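Lostside Forums > Home and Desk > Bottled water at your desk, yes or no?

pipkin_54
Started 2026-03-08

Right, settle something for me. I get through a bottle of water most mornings at work and I like it where I can see it, otherwise I forget to drink the thing and have a headache by three. My desk neighbour reckons bottles belong in the kitchen, full stop. Mugs are fine, apparently! Mine's one of the clear ones with the black cap and the white wraparound label, Chinese writing across it and a colourful picture lower down. I do like a nice label. 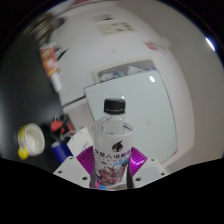 Replies (4)

Ellmont_Andy
Your neighbour is daft. A bottle has a lid and a mug hasn't. I know which I'd sooner have near my keyboard. I've killed two keyboards with tea and none with water.

marrowfat
Going to disagree — lids only help if people put them back on. We've 26 desks on our floor and the half-finished bottles drive me up the wall. They all look the same so you can't tell whose is whose, and then they sit there till April. Get a refillable one and write your name on it.

pipkin_54
I do put the lid back on, thank you! I've got a refillable somewhere, but it tastes of squash however much I scrub it. And if the bottle goes off to one side I stop noticing it, so I like it in front of the monitor, bang in the middle. Yes, it blocks a bit of the screen. I've a poster and a few bits of paper up on the wall there and I stopped seeing those ages ago, so I know what I'm like. 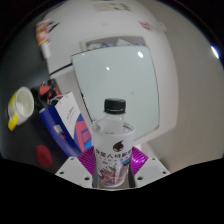
marrowfat
Bicarb and warm water overnight will shift the squash taste, and do the seal in the lid separately or it comes straight back. I still wouldn't have any drink in front of a screen, lid or no lid. Put it on the floor by your bag.

Ellmont_Andy
On the floor it gets kicked. Left of the keyboard if you're right-handed, that's my last word on it.

pipkin_54
I'm left-handed, so that's me stuck again. Will try the bicarb tonight though.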